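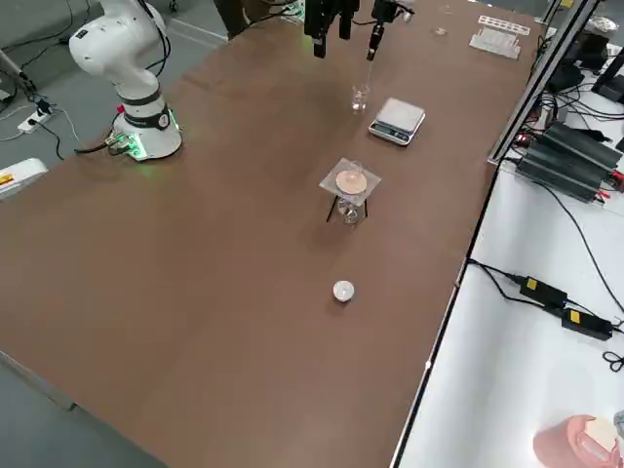
Bécher, balance, trépied et papier filtre sur la table brune de l'atelier de Dorham.

La filtration, Banafsheh Babaei l'enseigne depuis assez longtemps pour savoir où les gens se trompent. « Ils versent trop vite. Ensuite ils attendent, ils s'ennuient et ils touchent au filtre. Neuf fois sur dix, c'est là que ça se gâte. »

Elle a été technicienne de laboratoire à Clornstead, dans une entreprise d'analyse des eaux, avant de s'installer à Dorham, où elle anime des ateliers pour adultes. On y apprend à peser, à transférer un liquide, à filtrer, à tenir un cahier. Les participants sont des brasseurs amateurs, des teinturiers, des enseignants qui reprennent la chimie après une longue interruption, parfois des retraités. Nous l'avons rencontrée en novembre, un peu après neuf heures du matin.

La première chose dont elle parle est la table. Elle la voulait longue, pour pouvoir laisser de l'espace entre les postes. « Dans mon ancien travail, on avait quarante centimètres chacun et on passait son temps à déplacer les affaires du voisin. Je préfère qu'il reste de la place vide. On y pose le cahier, on y pose ses mains. » Elle tient aussi à la couleur brune, contre l'avis de plusieurs collègues qui ne jurent que par le blanc. Sur du brun, explique-t-elle, une poudre claire se remarque tout de suite. Pour juger la couleur d'une solution, elle glisse une feuille blanche derrière le récipient.

La balance est un petit modèle de cuisine à affichage numérique, avec un plateau gris argenté. Nous lui demandons si c'est suffisant. « Ça dépend pour quoi. Pour apprendre à tarer, à attendre que le chiffre se stabilise, à noter ce qu'on lit au lieu de ce qu'on voudrait lire, oui. Pour doser quelque chose au milligramme, non, et je le dis dès le début. » À Clornstead, le laboratoire travaillait avec une balance de précision enfermée dans une cage en verre, que l'on n'avait pas le droit de bouger. Elle ne la regrette pas. Une balance ordinaire, dit-elle, les gens peuvent la retrouver chez eux le soir et refaire l'exercice.

L'exercice de pesée est toujours le même. On tare un petit bécher vide, on ajoute de l'eau, on note la masse, on recommence. Un millilitre d'eau pèse à peu près un gramme, et l'on voit vite si la main est régulière. « Les premiers résultats partent dans tous les sens. Je demande de les écrire quand même, sans rien barrer. Au bout d'une demi-heure, ils se resserrent. »

Elle insiste sur la pointe. Il faut la tenir droite, au-dessus du liquide ou contre la paroi selon ce que l'on fait, et ne pas la plonger jusqu'au fond. Elle corrige peu pendant que les gens travaillent, elle préfère reprendre le geste elle-même à côté d'eux. « Si je parle, ils me regardent et ils ne regardent plus le niveau. »

La coupelle en verre sert à plusieurs choses, y compris à recevoir ce dont on ne sait pas quoi faire. Quant au portoir blanc, elle le range vers l'arrière de la table, du côté opposé à la main qui travaille. C'est une habitude prise après un accident dont elle parle sans détour : un coude, une série entière d'échantillons par terre, une journée perdue. Le client était la société Geddes. Il a fallu lui téléphoner et demander de nouveaux prélèvements. « C'était moi, le coude. Depuis, le portoir est au fond. »

Vient ensuite la filtration. Pour présenter le matériel, elle commence par un trépied noir et une plaque de verre carrée, avec un bécher dessous et un disque de papier posé à plat dessus. Rien ne peut couler à travers une plaque, évidemment, et elle attend que quelqu'un le lui fasse remarquer. « Je veux qu'ils prennent le papier en main avant de le plier. Qu'ils sentent s'il est lisse ou rugueux, qu'ils le regardent à la lumière. Après seulement, on enlève la plaque et on monte l'entonnoir. »

Le pliage se fait en quatre, puis on ouvre en cône. On mouille légèrement le papier pour qu'il adhère au verre. On verse le long d'une baguette, sans dépasser les deux tiers de la hauteur du cône. Elle conseille de laisser d'abord reposer le mélange et de commencer par le liquide du dessus, en gardant le dépôt pour la fin, sinon le papier se bouche dès les premières minutes.

Son papier est de couleur beige, ce qui surprend certains participants, habitués aux filtres très blancs. Elle l'achète par lots à un fournisseur d'Altbridge. La dernière commande était de 3 000 disques, et il en reste 2 000. « Je ne suis pas économe là-dessus. Un filtre déchiré, on en prend un autre. Ce que je n'aime pas, c'est qu'on essaie de rattraper un filtre déchiré. »

Et la verrerie cassée ? Il y en a, répond-elle. Deux béchers depuis la rentrée. Elle garde une pelle et une boîte rigide à portée de main, et interdit qu'on ramasse les éclats avec les doigts. Le lavage est fait par les participants eux-mêmes, à l'eau chaude d'abord, puis à l'eau déminéralisée, et le séchage se fait à l'air, jamais au torchon.

Nous parlons aussi du cahier. Elle en demande un par personne, relié, avec des pages numérotées. Les feuilles volantes sont refusées. On y inscrit l'heure, les masses, ce qu'on a versé et dans quoi, et les erreurs. Elle relit les cahiers à la fin de chaque atelier et écrit parfois une question dans la marge. « Souvent, c'est juste : quelle unité ? »

Pour la suite, elle prépare une séance sur les extraits de plantes, demandée par les teinturiers. Il faudra des filtres plus grands et beaucoup de patience, les décoctions de racines passant très lentement. Elle a fait un essai avec de la garance, qui a pris tout un après-midi. Les inscriptions se font auprès d'elle, à l'atelier de Dorham, et les groupes restent petits.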